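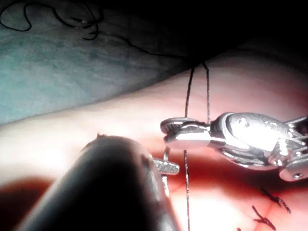 Curved needle and serrated jaw, close up.

Between the Teeth: How Jillesthorpe Students Floss (and Don't)
Samina Mohmand
Health Sciences Project Report
Submitted 20th August

Why I picked this topic

I used to be a twice-a-year flosser, meaning the night before each dental checkup. Then I spent part of July shadowing at the Virk dental office in Plelurell, and I was hooked! Almost every patient got the same question about cleaning between the teeth, and almost every patient looked at the floor before answering. I wanted to know what was going on there. Do people my age not know how to floss, or do they know and skip it anyway?

A toothbrush can't reach well into the tight spaces where two teeth touch. Plaque left there can irritate the gums and lead to decay on surfaces that are hard to see in a mirror. If you brush morning and night, you brush 730 times in a regular year, and every one of those sessions mostly misses the same spots.

What I did

I wrote a one-page survey and handed out 390 copies in the dorms and the dining hall. I got 191 back, which thrilled me, as my advisor had warned me to expect a small pile. The questions covered how often people clean between their teeth, what they use, who taught them, and what gets in the way. Names weren't collected. I typed the answers into Estetti, the survey program our department uses, and read all the written comments twice.

I also ran a short floss demonstration in the student lounge, using a big plaster tooth model and a piece of yarn so the people in back could see.
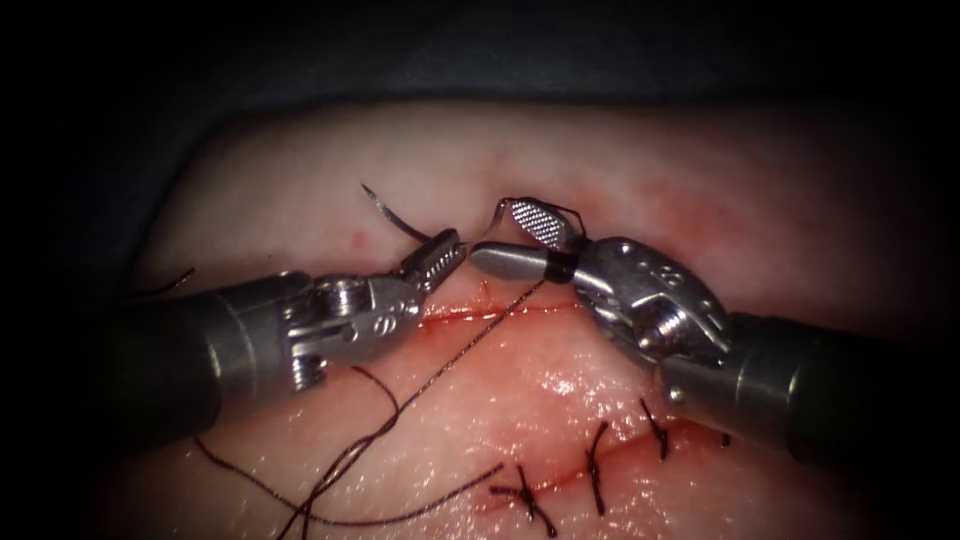
Flossing is a two-handed skill, and that was the part of the demonstration people found hardest. Most of them knew to wind the floss around their middle fingers, but they left far too much slack and then sawed straight down until it snapped into the gum. What works better is a short length, held tight, with the fingertips close to the tooth. The two gripper tips almost touching over the incision are a good way to think of it — both sides working right at the spot, with very little space between them. From there you curve the floss into a C around one tooth, slide it gently under the gumline, and then do the same for the tooth next door. Once people got the C shape, their faces lit up.

What I found

The most common answer was "a few times a month." Daily flossers were a minority, though they wrote the longest comments by far. Very few people said they had never been shown how. The bigger group had been shown once, as kids, and never again.

The main barriers were being tired at night, sore or bleeding gums, and braces or a permanent retainer. I loved the comments on this question. One person keeps floss picks in a pencil case and uses them during online lectures. Another tried to start four different times and quit each time on the third day when their gums bled.
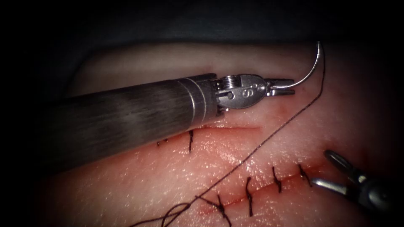
Should you stop flossing if your gums bleed?
Usually the advice is to keep going gently, as a little bleeding is common when you first start and often eases with regular cleaning. If it hasn't settled after a week or two, or it hurts, see a dentist.

That answer came up so often at the lounge session that I'd put it at the very top of the handout if I did this again. I had it on the back.

Floss or something else?

I went into this thinking string floss was the only real option. My reading changed my mind. Small interdental brushes can work very well where the gaps are wide enough, and water flossers are handy for people with braces. The hygienist I shadowed told me the best tool is whichever one a patient will pick up tonight, and I've been repeating that to my roommates ever since.
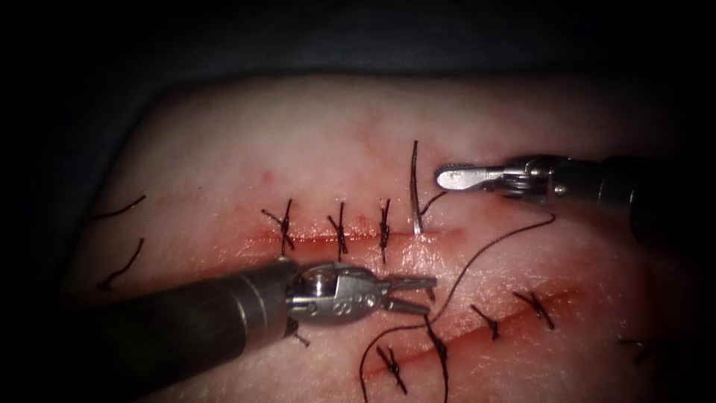
Three tied stitches along the upper incision of the pad.

Limits of the project

People who care about their teeth were probably more likely to return the survey, so the true flossing rate on campus may be lower than mine. Everyone also reported their own habits, and I know from experience how that goes. I didn't examine anyone's mouth, so I can't say anything about gum health at Jillesthorpe, only about what people told me.

Next steps

I'd love to repeat the survey with first-year students and hold the demonstration before it for one dorm and after it for another. I also want to redo the retainer question, which lumped fixed and removable ones together and made those answers hard to use. Blank copies of the survey and the handout are in the department office for anyone who wants to try this at another school.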